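Urndale Community College
Furniture and Wood Care, Unit 4: Wooden Table Tops and Their Finishes
Notes by Corina Zwahlen

Read these before the bench session. Bring a dust mask and a clean cotton rag. The college supplies everything else.

1. Why wood moves

Wood takes up moisture from the air and gives it back. When it takes up moisture it swells, and when it gives it back it shrinks. Nearly all of this happens across the grain. Along the length of a board the change is so small that you can ignore it for furniture.

A solid table top 700 mm wide will be wider in a humid summer than in a heated room in winter. How much depends on the species and on how the boards were cut. Quartersawn boards move less than flatsawn ones. In either case the top has to be free to move, so it should never be glued rigidly to the frame below. Look for slotted screw holes, wooden buttons or figure-eight fasteners. If you find a top glued down all the way around, expect a split sooner or later.

A finish slows the exchange of moisture. It does not stop it. A top that is sealed on one face only can cup, so finish the underside too, even if it gets fewer coats.

2. Types of finish

Oil. Soaks into the surface and leaves little build. Easy to repair, weak against standing water and heat. Needs renewing once or twice a year on a table in daily use.

Wax. Usually goes over something else. Feels pleasant and gives a soft sheen. Very little protection by itself.

Shellac. Dissolves in alcohol, dries fast, repairs well. A spilled drink with alcohol in it will mark it. Many older pieces have it.

Lacquer. Sprayed in most shops. Each coat melts into the one before, which makes repairs easier than with varnish.

Varnish. Hard, and good against water. New coats do not melt into old ones, so the surface must be sanded between coats for a good bond.

3. Finding out what you have

Work somewhere out of sight, such as the underside of an overhang. Put a drop of denatured alcohol on the finish and wait a minute. If it goes soft or sticky, it is probably shellac. If nothing happens, try a drop of lacquer thinner. Lacquer will soften. Varnish may wrinkle or stay as it was. Write down what you tested and where.

Keep both solvents away from flames, and open the window before you start.

4. Sanding

Start with the finest grit that will do the job. For most tops in this class that means 120, then 150, then 180. Sand with the grain. Wipe off the dust between grits, or a stray coarse particle will leave scratches that show up as soon as the finish goes on.

Check the surface with a lamp held low to one side. Scratches that are hidden under a ceiling light will throw small shadows.

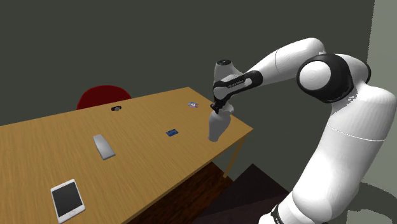
5. Applying the first coat

Thin the first coat of varnish if the label allows it. Brush across the grain to spread it, then tip off along the grain with an almost dry brush. Leave it alone after that. Lay oily rags flat outdoors to dry before you throw them out. Balled up in a bin, they can heat up and catch fire.

6. Bench session

You will each get 3 test boards. Finish one with oil, one with shellac and one with varnish. Label the backs with your name. Boards stay on the drying rack for 12 days, and then we test them with water, alcohol and a warm mug.

Written work: one page comparing your boards, due in March. Give it to me or to Merike Stankevičius in the workshop office.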